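Sorting and Folding Bedding in a Shared Linen Store

Student project report, Household Textiles module

1. Background

The linen store at Varkthorpe holds bedding for 24 rooms. At the start of the project in March it was kept on open shelves with no fixed order. Sheets, covers and blankets were put back wherever there was space, and people looking for one item usually pulled out several others. Our task was to suggest a way of folding and storing the bedding that a new person could follow without training.

We were given a budget of 700 and told not to replace the shelves. Most of the budget was not used.

2. What we did

First we emptied the shelves and made three piles by type. Flat sheets were the largest pile. Plain blankets came second, and patterned covers third. Items with tears or worn hems went into a bag for repair – a few more than we expected, mainly fitted sheets with tired elastic.

Next we tried two folding methods. The first was a normal flat fold into a rectangle, stacked. The second was a fold in thirds followed by a roll, with the open edge underneath. We timed both. A flat sheet took 45 seconds to fold and stack once we had some practice. Rolling was slower for sheets but about equal for small blankets, and rolls did not fall over when one was taken from the middle.

3. Problems

Thick fabric did not behave like thin fabric. A heavy blanket rolled by one person came out wider at one end, and the roll opened again on the shelf. Two people could do it well, but the store is normally run by one.

Pairing was the other problem. Some plain blankets are kept together with a light patterned cover, and these sets had come apart. We first tried folding the two layers as one piece. The inside layer slid and bunched up, and the fold had to be opened and started again. Folding each piece alone and then wrapping the cover around the blanket gave a neater bundle.

4. Wrapped sets 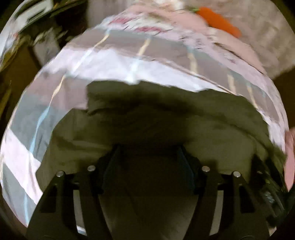 Text: Rhun Rosser and Hefin Maddocks | 2011-10-30

The plaid cloth in pale pink, white and gray goes over the dark olive-gray fabric. Wrinkles in the dark layer are hard to get out after the outer cloth is on, so the inner piece should be smoothed flat on the table first. The check pattern is a useful guide when folding – the gray bands give a straight line to fold along.

5. Result

We recommend flat folding for sheets, rolling for small blankets and wrapping for sets. Labels should go on the shelf edge and not on the bedding. The repair bag should be checked once a month.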